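The Case Against the Clear Surface

Somewhere in the last ten years, the kitchen table became a moral test. A bare one means you have your life in order. One with a stack of mail on it means you are slipping. I have read this in magazines, heard it on podcasts, and had it explained to me by a storage catalog from Stougaard that ran to 304 pages and had, as far as I could tell, nothing on any of its tables except one pear.

I don't buy it. I have tried to, more than once, and I paid for the attempt.

What the tidy people promise

The claim goes like this. Clutter makes you anxious, anxiety makes you tired, and if you cleared off your flat surfaces you would sleep better and call your mother more often. I keep waiting for somebody to show me which way the arrow points. I leave things out when I am busy and worn down. Putting them in a drawer has never made me less busy. It has made me late, on account of not knowing which drawer.

When I moved to Dodwood I took a course on this. It cost $230 and ran two evenings at the library, and the workbook asked us to imagine each object asking permission to stay. I sat there imagining my tape measure asking permission. It seemed like a lot to put a tape measure through.

The course also sold bins. They always sell bins. An industry that tells you to own less makes a good share of its money from boxes, and I would take the advice more seriously if it came with an empty truck and no order form.

Tables are for things

My grandmother's table in Urklow had a sewing machine at one end from September until spring. We ate at the other end. There was usually a radio, a jar of buttons, and whatever my uncle was in the middle of fixing. I never once heard her apologize for it, and people came over all the time. You pushed something aside and sat down.

A table is the right height for work and it is usually near a window or a lamp. Of course things collect there. Scissors, tape, the form you have to sign by the end of May - these are where you will need them next. Put them away and you have only added a trip.

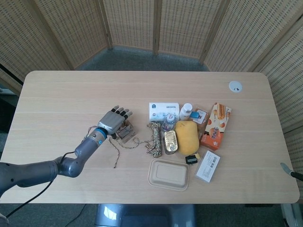
What gets lost

I will grant the other side a little. Some piles are just decisions somebody is putting off, and I have a few of those. A bill at the bottom of a stack is still due. If you can't find room for a plate, it's time to move something.

But the cure as sold goes well past that. It wants every room to look as if it is about to be rented out. Friends of mine in Noltatero redid their kitchen along these lines, and now there is a cabinet that hides the toaster. They open the cabinet, slide out the toaster, make toast, wait for it to cool, slide it back, and close the cabinet. They do this every morning. They say they love it, and maybe they do, though I notice they have started eating cereal.

I also suspect these rules were written by people who don't make much at home. Anyone who sews, paints, bakes, or does their own taxes knows the job takes several days and has to sit out in between. If you must pack it up each night, after a while you stop starting. I gave up jigsaw puzzles for most of a year that way, and I can't say the bare wood gave me anything in return.

So the workbook went out with the recycling, and the bins are in the garage holding other bins. My table has mail on it tonight. I'll get to it when I need the space.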